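Short Track > Officials and Timing > Vinesix dropping crossings in relay heats

lapboard
Has anyone had Vinesix lose transponder crossings during relay exchanges? We ran the club meet at Chacko arena in August with Rinent ankle tags and a single loop under the finish line. Individual distances were clean. In the relays we had missing laps in 2 heats, both times within a lap of an exchange. The decoder log shows the hit for tag 3938 but the results screen doesn't. Minimum lap filter was at the default.

cornerblock
Default filter is your problem. In an individual race it throws out anything faster than a plausible lap, which is what you want. In a relay the incoming skater gets pushed, the outgoing skater has been circling on the inside of the track, and if either one clips the end of the loop the software treats the second hit as a bounce and bins it. Set the race type to relay before you load the start list. Changing it afterwards only changes the heading on the printout.

lapboard
Race type was relay. I have the exported config and it's set properly.

hollow_grind
Then look at the loop, not the software. How far past the boards side of the line does it run? The manual says it should stop at the inner track edge. If you've got slack coiled up inside the track, resting skaters will trigger it every time they roll past.

lapboard
It stops about where it should. There was slack, but it was all on the boards side behind the mats.

hollow_grind
Coiled or figure eight? A coil of loop wire is an antenna. Lay the excess in a figure eight and tape it, or cut the wire to length and be done with it.

cornerblock
I don't agree that the slack matters if it's behind the mats. Nobody is skating there. Read range on the Rinent tags is knee height at best and the signal falls off fast. We've left a coil behind the mats for two seasons with no stray hits.

hollow_grind
It isn't stray hits I'm worried about, it's noise floor. Check the background figure on the decoder page with no skaters on the ice. Ours read high until we sorted the slack and moved the supply for the laptop onto a different outlet from the decoder.

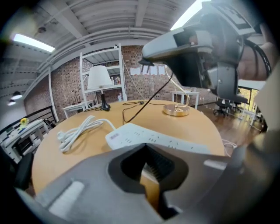 Power strip on the table, with a two-prong plug.

Cheap laptop bricks are the worst offenders. Run the decoder from its own outlet or from battery and take a reading each way. If the figure drops, there's your answer, and it cost you nothing.

outside_pass
Reading this with interest as we're about to buy. Butach quoted us for the same tags with their own decoder. Does the Butach box do anything different about relays?

cornerblock
Same loop, same tags, different import format. Vinesix reads it but you have to map the columns by hand. I wouldn't buy it for relays alone.

lapboard
Took the gear back to Chacko last night and did some of the above. Results, for the file:

Background figure with the laptop on the same strip as the decoder was well above the recommended limit. On battery it fell under it. Slack in a coil or in a figure eight made no difference that I could measure, so I'm with cornerblock on that part.

With everything on battery we ran a mock relay with the juniors and logged 851 raw hits across the session. Every crossing in the raw log was also on the results screen except at exchanges, where I still lost 2. So the noise was real but it isn't the cause.
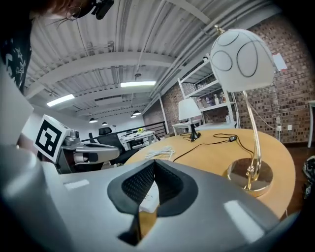
What the two missing crossings have in common is order. In each case the outgoing skater crossed the line before the incoming skater had cleared it, and both tags hit the decoder in the same read window. Vinesix credits the lap to the team on the first hit and discards the second as a duplicate. When the first hit belongs to a skater who hasn't been tagged yet, the whole lap gets held for review and never shows up unless you open the review tab. I didn't know there was a review tab.

cornerblock
Under Tools, then Session. It's greyed out until you stop the clock.

hollow_grind
That's a poor place for it. Held laps should flag on the main screen during the race, when the lap counter can still do something about it.

I'd still do the figure eight.

cornerblock
He measured it and there was no difference.

hollow_grind
In one rink, on one evening. Different slab, different rebar, different answer. Ours changed by enough to see.

outside_pass
Is there a setting to stop it holding the lap in the first place?

lapboard
You can turn off strict tag order in the relay options. I tried it on the saved log and both laps came back in the right place. Downside is that a resting skater who wanders over the loop will then be credited with a lap, so you need somebody on the blocks calling wide anyone who drifts. For club relays I'll leave it off and keep a manual lap sheet beside it. For anything with a ranking attached I'd keep strict order on and check the review tab after each heat, before the referee signs.

cornerblock
Manual sheet should be running regardless. It's the official record in our region if the electronics disagree.

outside_pass
Thanks. Does the review tab survive closing the session or do you have to clear it first?

lapboard
It survives. Export the raw log anyway.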